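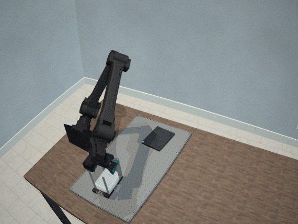 Simulation view: the arm over the white rack, with the black pad at the far end of the plate.

Tikent Robotics Club
Minutes of the July meeting, simulation group

Aníbal Paiva opened the meeting at 17:10 and took the minutes. The minutes of the previous meeting were accepted with one correction: the name of the shared folder is Draltovach, with one "l".

1. State of the simulation

The group looked at the current table model. The rack is on the near part of the perforated plate and the pad is at the far part. It was asked if the pad should come closer to the rack. The members agreed to keep the distance, as the Baysal competition rules give 450 mm between the two places and our model must follow them.

2. Test runs

The Dastier team presented its results. From 356 runs started, 305 were finished without a stop by the program. The team did not yet sort the stopped runs by cause. Aníbal asked that this is done before new runs are started – otherwise we compare two things at the same time.

3. Poses of the arm

There was a long discussion about the pose with the flat black plate below the wrist turned to the left, away from the rack. Two members find it too far over the side of the table for a start pose. The others prefer it, because the view to the rack's surroundings is easier to check from there. No decision. Both variants will be tried with 100 runs each.

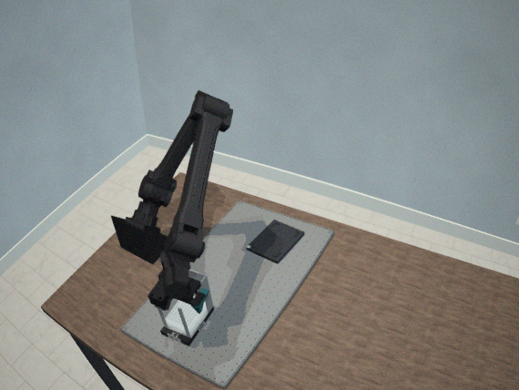

Tikent Club Minutes – Page 2

4. Shadows

The shadow of the arm falls over the middle of the plate and makes this part darker in the pictures. It was proposed to move the light. The Dastier team will prepare a second light setting and save it under a separate name.

5. Other matters

The room is available until 19:00 also next month. New members should ask for their folder password before the meeting and not during it.

The meeting was closed at 18:35.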